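Plendero Community Help
Housing and Tenancy > Moving In and Moving Out

Who is responsible for an inventory when a furnished flat is let a second time?

Asked October 11, 2023
Status: Answered (2 replies)

I should be grateful for guidance on the following matter. I took on a furnished one-bedroom flat in May through a letting agency, Dogar. The agency supplied an inventory of 17 pages, which I was asked to sign and return within four days. On reading it I found that it had been prepared for the previous tenant. The date on the cover had been altered, but the remarks on condition had been left as they were. It lists a hall mirror that is not in the flat and makes no mention of the armchair or the floor lamp in the living room.

I wrote to the agency setting out the differences and received an automatic reply. I did not sign. The landlord has now given notice that the flat will be inspected, and the agency has stated that an unsigned inventory is treated as accepted. My deposit is 800 pounds and I do not wish to lose any part of it over items I have never seen.

May I ask whether the agency's position is correct, and what I should prepare before the inspection?

Benito Nieto

Reply 1

You should look at your tenancy agreement. Some agreements contain a clause on this point and some do not. I had a similar difficulty with a different agency and it was settled by telephone in the end, so it may be worth calling them. The mirror will probably be dropped.

Reply 2 (marked as helpful)

Mr Nieto, the first thing to establish is what your agreement says. Please look for any paragraph headed "Inventory", "Schedule of Condition" or "Check-in". Where such a paragraph states that silence is acceptance, the agency will rely on it, although your written objection means that you were not silent. Keep that message and the automatic reply together. The reply shows the date on which your message arrived.

Where there is no such paragraph, I would ask the agency to identify the term on which it relies. The request should be made in writing and should be short.

Before the inspection I would suggest that you prepare your own schedule. Go through the flat room by room and record each item, its condition and any mark on it. Doors, handles, floors and skirting should be included, as these are frequent subjects of deduction — more so than furniture, in my experience. Write "not present" against the mirror and add the armchair and the lamp as unlisted items. Sign and date the schedule, send a copy to the agency and another to the landlord, and ask for both to be acknowledged.

You should also find out where the deposit is held. If it is in a protection scheme, the scheme will have its own procedure for disputes, and its time limits should be noted now.

Jad Haddad

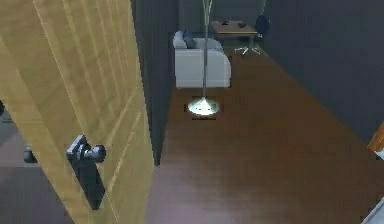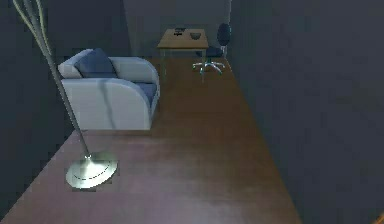
Attachments to Reply 2: open door with dark lever handle (first); floor lamp and armchair (second).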